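To: Collava student projects list
From: Suleiman Mohammed
Date: July 2020
Subject: Re: Scope of the pouring task

Dear members,

Thank you for the questions received on the draft rules. The message quoted at the end of the previous digest is repeated here so that new teams have it in full.

> The Andik team requests a ruling on the pouring task. Section 4 states
> that the robot must "serve tea from a shared pitcher." It does not say
> whether the pitcher may be held by one gripper, or whether it may start
> in any position on the table. Our present arm design assumes one gripper
> and a pitcher with a large handle. We would also like to know whether
> the cups will stand in a fixed pattern.

The organizers of the Karville student competition have considered the request and reply as follows.

One gripper or two is left to each team. Teams should note, however, that the reference material shows a clear glass pitcher held with both hands, and that scoring for steadiness will be based on that material. A large handle may not be assumed.

The cups will stand in a row on the far side of the tea tray. Spacing within the row will vary from run to run, and not every coaster will hold a cup. A program that pours at each coaster without first checking for a cup will lose points. The tray, the runner and the other tea ware are to be treated as obstacles – contact with any of them ends the run.

Transparent glass remains the main difficulty reported by teams using depth cameras. The Zeleke team logged 119 trial grasps on glass and has agreed to share 116 of them with the list; the other files were damaged. Teams may use these logs freely, provided the source is named in the final report.

Final reports are due in October and are limited to 400 words, not counting tables. Questions on the scoring sheet should be sent to this list and not to individual organizers.

Reference views for Section 4:

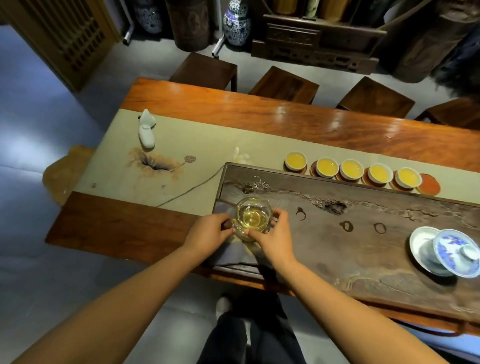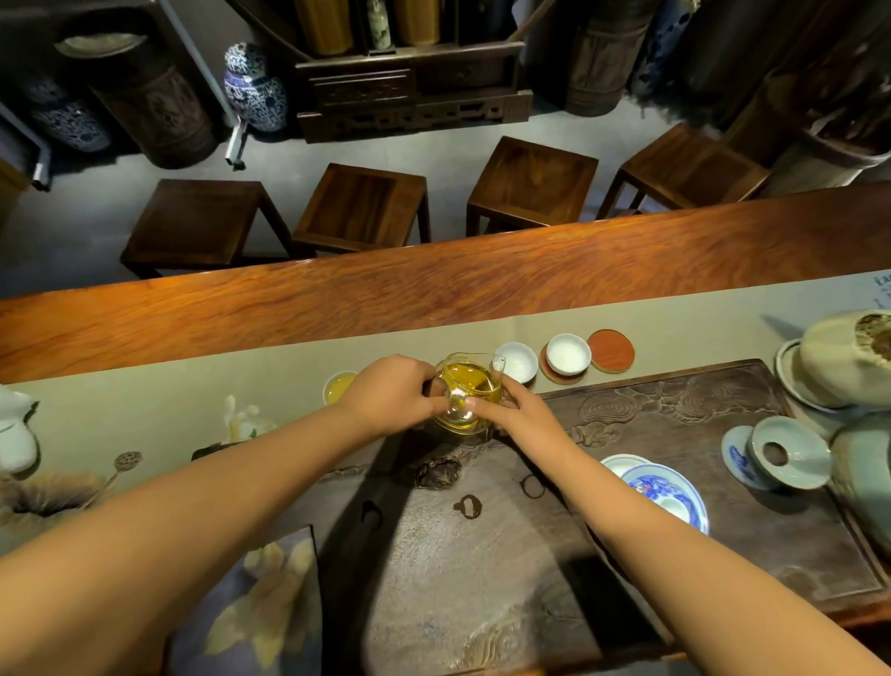
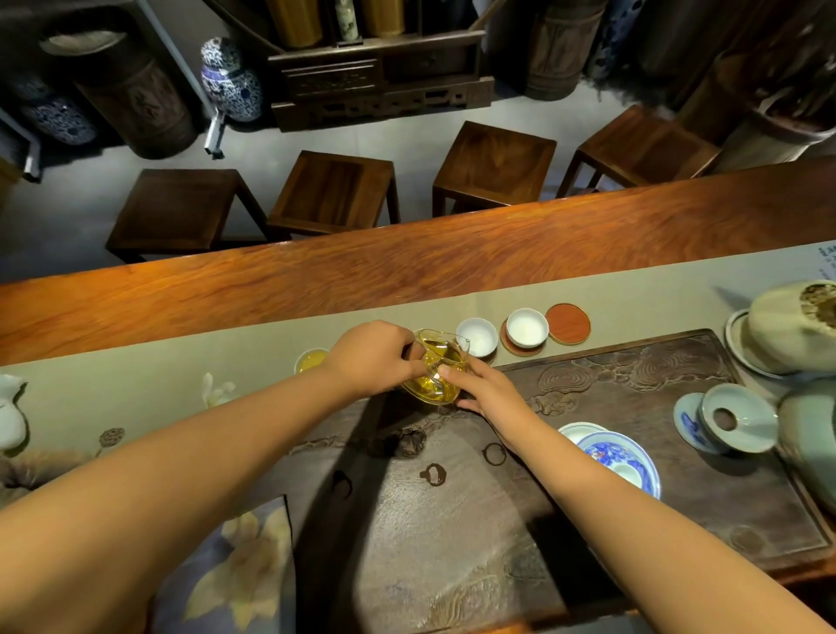 Section 4, pouring task: two-handed hold on the glass pitcher, with the tray and cups in place.

Suleiman Mohammed
for the organizers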